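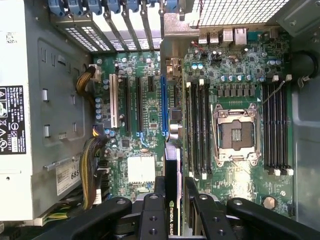

About Gronier

Gronier is a small wine shop and a wine school under one roof. We sell bottles to people who drink them at home, and we give courses in the evening to those who wish to know more about what is in the glass. We also write a letter to our customers every month, which you can read on this site free of charge.

Our beginning

We opened the door in November, which every person in the trade told us was too late in the year. The shelves were only half full and the heating did not work until the second week. We had 18 wines for sale on the first morning, all of them from growers whom we had visited ourselves, and a table with six chairs in the back room where we intended to hold tastings.

The first tasting was for four guests. We had prepared far too much bread and too many notes, and we spoke for nearly one hour before we poured anything. One of the guests asked politely if the wine was only for looking at. Since that evening we pour first and speak after, and this is still the rule in all our courses.

The shop today

Today we keep 473 wines in the shop. They come mostly from France, Germany, Austria and the north of Italy, with a smaller shelf for Portugal and Greece that becomes longer each year. We do not try to have everything. If you ask for a wine that we do not carry, we will tell you where you could look for it, and perhaps we will open something similar for you to try.

A bottle goes on the shelf after we have tasted it at least twice, once alone and once with food. Many wines are very charming in the first moment and then become tiring by the second glass. We prefer the ones which are a little quiet in the beginning. This is a matter of taste, of course, and we have customers who disagree with us strongly about it. They are welcome here, and some of them have changed our opinion, most of all about rosé.

Each wine has a small handwritten card. On the card you find the grape, the place, how dry it is and one dish that we have eaten with it. We don't write points or medals on the cards. If we have not eaten the dish, it is not on the card.

The school

The school has the name Peng, after the sound of a cork that is pulled too fast. It was a joke in the beginning and then it was printed on the door, so it has stayed.

There are three courses. The first is for beginners and lasts five evenings. You learn how to taste, how to read a label and how to say what you like in words that a shop or a waiter will understand. The second course lasts eight evenings and goes through the regions one after the other. The third is about food, and we cook together in the small kitchen behind the tasting room. It is the most popular and also the loudest.

A group has never more than twelve people. You do not need to have any knowledge before the first course, and for the second we ask only that you have done the first one or something comparable. There is no examination at the end. We give you a folder with maps and with empty pages for your own notes, and we hope that you will spill something on it.

More than 2,000 people have taken a course with us. Some of them now work in wine, one group still meets every month in a private kitchen, and there are also a few who told us that they have learned mainly that they prefer beer. For this we have great respect.

The growers

We buy directly from 23 growers, and the rest comes through two importers whom we trust. Most of the growers are families with a few hectares. We visit them in spring when we can, and we walk in the vineyards before we go down to the cellar — you understand a wine better when you have had its soil on your shoes.

In the past year we could not travel, and the growers have sent us samples by post. We tasted them with the telephone on the table between the glasses. It has worked better than we feared, but we miss the long lunches.

Our house wine

Under the name Rolten we sell a white and a red which are bottled for us by two of these growers. The white is a dry blend, mainly Silvaner, fresh and not too strong. The red is light enough to be put in the fridge for half an hour in summer. Both are wines for a weekday supper and we do not recommend to keep them for long. The label was drawn at our own kitchen table, and it is a little crooked on purpose. At least this is what we say now.

Orders and delivery

You can order by e-mail, by telephone or through the order page. Our online orders and course bookings are handled with Stideo, and you will see this name on your confirmation. We deliver by bicycle in the town and by parcel service to all other addresses. The smallest order for a parcel is six bottles, which you may mix as you like.

If a bottle is corked or has another fault, please put the cork back, keep the rest and tell us. We will replace it. You don't need to be certain about the fault, we will taste it together with you.

Visiting us

The shop is open in the afternoon and the early evening. There is always one bottle open on the counter, and you may try it without buying anything. Children and calm dogs are welcome. For groups of more than five persons we ask you to write to us some days before.

This page was last changed on 31/03/2021.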